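Our guesthouse is trialling room robots, what happens to the cleaners?

Dorothy Tunstall
I do rooms at a 20-bed place in Trurcombe. From July we're getting a Ploltero to carry linen and learn small jobs like kettles. I'm rather excited, but two of the girls are worried. Has anyone been through it?

Isabelle Tremblay
Yes, and I love it! Ours takes the sheets up and down, so my back is far better by Sunday. We also got paid hours for teaching: you put the wristbands on and do the job your usual way.
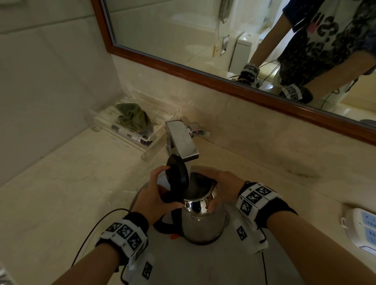 Kettle at the bathroom basin, lid open, marker bands on both wrists.

Do ask who keeps the recordings and whether teaching time comes off your room quota. We went from 6 rooms a shift to 5 on teaching days, and got that in writing. New starters learn from the same clips now, so the older hands get asked for advice a lot more (lovely to see).

Kelemen
Ours is slow on carpet. Good with towels though.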